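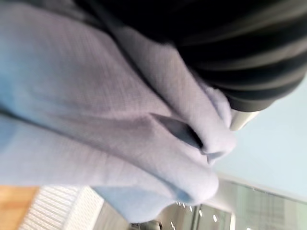 Conach is an American country and folk group formed in the river town of Ernullow. The group performs as a quartet, with two lead voices, fiddle, pedal steel guitar and upright bass shared among its members. It is known for close harmony singing and for songs about farm work, ferries and family debt.

Early years

The members met in a church choir and first played together at the Ernullow harvest fair, held each October. Their early sets were made up mostly of older dance tunes. A self-released cassette of 281 copies was sold at shows and has never been reissued.

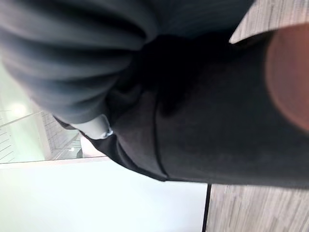
Pinstriped cloth and black fabric

Conach signed with Lodhi, a small independent label, after two seasons as the opening act on a regional theater tour. Its first album for the label had 13 songs, all recorded in one room with few overdubs. Reviewers praised the singing but found the second side slow.

Dradier

The group's third album, Dradier, was released on April 2, 2019. It added drums and piano to the usual lineup and included the waltz "Lower Landing," which became the group's most requested song. The first vinyl pressing was limited to 4000 copies.

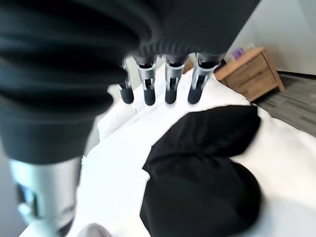
Fingers with black rubber tips above a bed

A tour of 133 dates followed, mainly in small halls and at county fairs. Several shows were recorded, and four of the performances were later issued as a live EP. 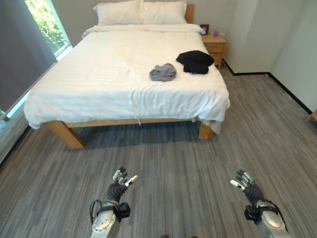

Marian Teske

Style and reception

Critics usually place Conach between traditional country and string band music. The pedal steel is kept low in the mix, and most songs are played at a moderate tempo. The group has not placed a single on a national chart. It continues to record for Lodhi and returns to the harvest fair in most years.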